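**Ticket 1115 — Open day demo, toaster oven station**
Opened: Mar 29, 2019
Logged by: Tomás Heffernan
Priority: whatever is one above "cosmetic"

Vendamley are sending people through on a tour and the oven door is the star attraction. During rehearsal the left-hand stream kept freezing on the wall display while the right-hand one carried on without a care. Restarted the display software. Same again. Restarted the display itself, with more feeling. 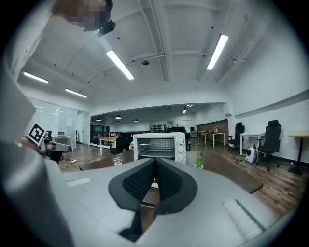

Does the freeze spoil the recording as well as the display? Only the display suffers; the logs on the Skovero box are complete for every run I checked.

Tried so far:

- swapped the left and right network ports (freeze stayed with the left)
- dropped the preview buffer from 2000 to 58, a number I found in an old ticket with no explanation attached
- rebooted the Skovero box, twice, the second time out of spite

The buffer change helped. The freeze now clears by itself before a visitor would finish asking what went wrong. I left the routine alone: oven on the long table, door down, a gripper in each hand, and the operator talks while working.
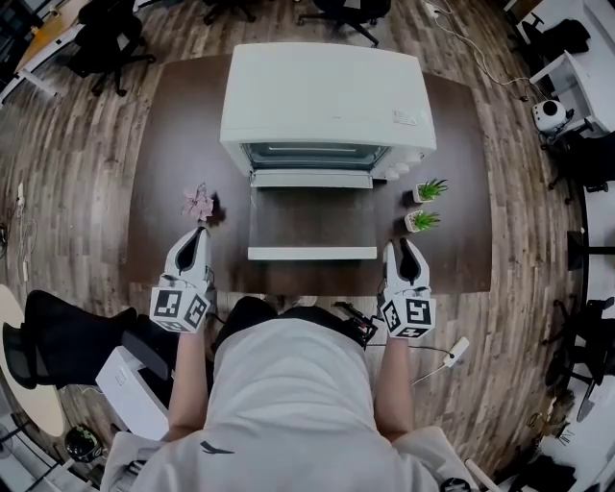

Srivastava replied that the preview was never meant to run at full size on a wall, and that we should halve the resolution before blaming the network. Fair. I had been enjoying blaming the network.

Halved it. Ran the door routine again start to finish and the left stream held. Then someone opened the tour slides on the same display machine and it froze on the spot, so the slides are moving to the Stukby laptop, which has a cracked hinge and no other duties.
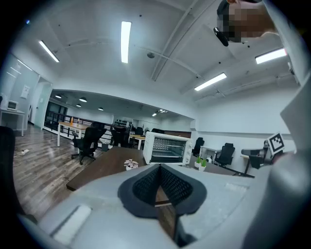

The laptop will need its own input on the wall display, and the remote for switching inputs is the one with the missing battery cover. Tape is in the drawer.

Still open:

- write the buffer value into the setup notes
- close ticket 111, same fault, marked "could not reproduce"
- ask Vendamley whether they want the talk before or after the demo

Status: workaround in place, leaving open until the tour has gone home.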